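Damura Media Archive – Political Coverage Subscription

Last updated: Mar 24, 2026
Reading time: 3 minutes

The Damura Media Archive is a searchable collection of political news, opinion and campaign material published in the United States. It is offered by Jondis to libraries, newsrooms, advocacy organizations and university departments that need to follow how an issue has been reported over time.

Each entry in the archive includes the full text of the article, the name of the outlet, the byline as first printed and any later correction. Where a headline was changed after publication, both versions are kept. Opinion pieces are labeled separately from news reports, and users may leave either group out of a search.

The archive is sold in two editions. The Standard edition covers 27 outlets and allows six users to be signed in at one time. The Institutional edition, known as Sima, covers the same outlets, places no limit on the number of users and adds the election transcript library, with speeches, debates and candidate forums. Both editions allow the export of up to 1,000 records per search in spreadsheet or plain text form.

Editorial standards for the archive are set by Lucian Gavrilă, managing editor. Entries are not rated for accuracy or political leaning. Subscribers who believe that an article has been filed under the wrong subject may submit a request through their account page, and a written reply will be sent.
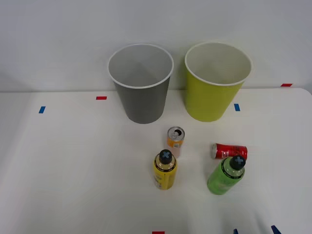

Subscriptions run for 12 months from the date of activation. Institutions that renew before the end of September keep their current rate for the following term. Saved searches and alerts carry over at renewal – exported files remain with the subscriber in all cases.

Access is by institutional sign-in or by a network address registered with Jondis. Remote access for staff and students is included in both editions. Training sessions are held online and may be booked by the account holder.

Customers of the former Dredley clippings service may move to either edition without a setup fee. Account numbers from that service remain valid and should be quoted on the order form.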